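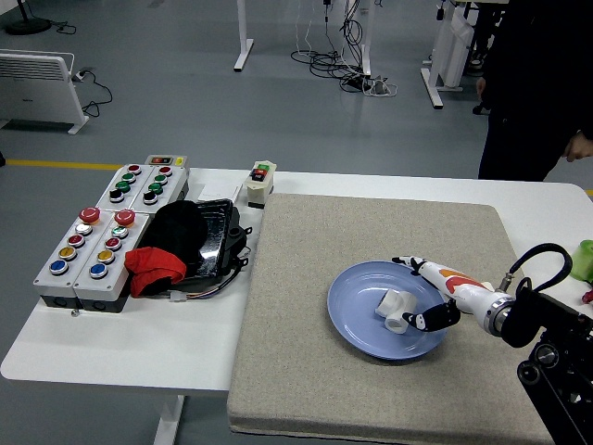
# Salameh — small objects, one plate, a lot of buttons

Home | Files | Changes | License

Salameh is a set of 810 short episodes about putting ordinary objects on a plate and taking them off again, a subject with no literature to speak of. The table is the same one throughout. The plate is light blue and sits on a square of speckled beige felt, and the usual guest is something like the white plastic pipe fitting, lying on its side as if it had been served. The left of the table belongs to the pushbutton boxes.

## What you get

- 810 episodes, numbered with gaps. The gaps are deliberate now.
- 2677 labeled segments in `segments.csv`
- `objects.txt`, one object per line, in the order they came out of the drawer

Median episode length is roughly 60 seconds. The longest is much longer and involves a washer. It stays in.

## Labels

A segment is `object_on_plate`, `plate_empty` or `unclear`. An object touching the rim counts as on the plate. We argued about this through most of April, and version 2 is what was left standing. 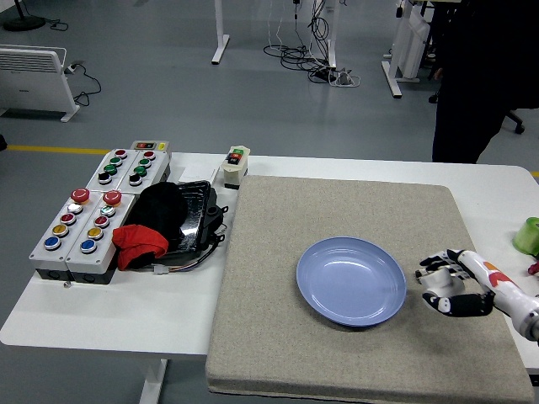
Please don't throw out the `plate_empty` segments. Every previous user has done so, then written to ask why their model sees a fitting everywhere — it has never met a plate without one. Keep them in at the proportion you found them, or at least keep enough that you'd notice.

The felt pad gets nudged. Plate positions are therefore stored relative to the pad, with the table edge as a fallback column. Anyone who wants a perfectly square pad is welcome to come and square it.

## Known problems

- No button in this set has a label. Red, yellow, blue, none of them.
- "Elbow" and "fitting" were used for the same object by two labelers. Merged in version 2, mostly.
- `unclear` was also used at lunchtime.

Corrections go to Salim Nyamweya, preferably with an episode number. Last edited 28 July 2026.

## Related sets

- Gasis — the button boxes
- Pillness — small round things in trays
- Anis — cups and lids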